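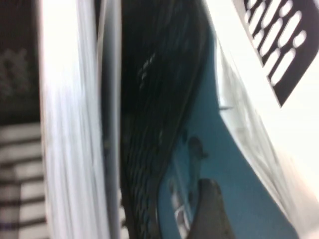 Issue 48, page 7

Student group moves shelving project on to mixed book sizes

A student project group at Welareck College has begun the second stage of its book handling work, in which a robot arm takes books from a desktop file holder, lays them on a table and puts them back. The first stage used blocks of equal size. The second uses ordinary textbooks, which differ in thickness, cover finish and stiffness.

The project is run as an option within the automation course and takes up one afternoon session a week until the end of term. It goes by the name Ketus, which also covers the control software the students have written for it. Work is shared between three small teams, dealing with gripping, vision and motion planning.

Books were chosen because they are awkward to hold. A softcover bends when it is gripped near one edge, and the bend changes the position of the opposite corner by more than the planner at first allowed for. Pages can also fan out if the pads close on the cover alone. The gripping team has therefore set a minimum depth of grip, measured from the top edge of the book, and the arm is not allowed to lift until that depth has been reached.

Test items include Chinese-language textbooks on mobile robots and driverless vehicles.
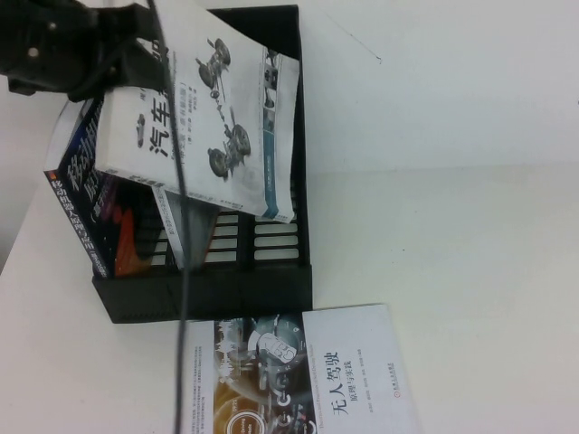
The lift is divided into two moves. In the first, the book is raised at low speed while the fingers hold it close to the top edge. In the second, the book is turned clear of its neighbours and carried to the set-down point. Splitting the lift in this way adds time to each cycle, but it gave the students a clear place to stop the arm if the load on the wrist rises above the set limit. Under the earlier single move, a book that caught on the holder would be dragged along with it, and the holder itself would shift on the table. Every later position in the run was then wrong.

The holder has not been fixed down. The course tutors asked for it to be left free, on the grounds that a holder in an office or library would be free as well. The vision team now checks its position before each pick and passes any change to the planner.

Two views are used. A fixed camera covers the table and is used to find the holder and any book lying flat. A second camera, carried at the wrist, is used for the final approach. Wrist images taken while the arm is moving at full speed are too blurred to be of use in finding an edge, so the arm now pauses for a short time before the fingers close. The length of the pause is still being adjusted.

Pale covers against a white table remain a difficulty. The edge-finding routine depends on contrast, and it may take the side of a page block for the edge of the cover. The students have tried lowering the room lighting and moving the lamp to one side. Side lighting gave the better result, though it also throws the shadow of the gripper across the book at close range. A change to the routine, which compares two images taken a short distance apart, is being written.

A full run consists of 40 picks, with the books placed in the holder in a new order each time. Faults are logged under three headings: missed grip, slip during lift, and contact with a neighbouring book. The group has decided to count a pick as failed if any other book leaves the holder, even when the chosen book is set down correctly. Results will be given once the same settings have been used for a complete set of runs.

Putting books back is at an earlier point. The arm must bring the lower edge of the book over the open top of the holder and lower it without folding the cover. At present this is attempted only when the holder is otherwise empty.

The finger pads were supplied by Semeniuk, and the college workshop made the mounting plate for the wrist camera. Drawings of the plate can be had from the course office on request.

The group will show the work at the Trernico student automation meeting in September. Entries there are judged on a written report and a live run, and the report has to include the fault log in full. 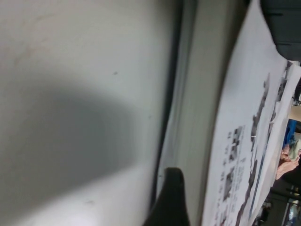 Course notes

The robotics laboratory closes at 5 p.m. during the assessment period. Project groups needing the arm after that time should book through the course office. Teams are reminded to save their log files to the shared drive before switching off the controller.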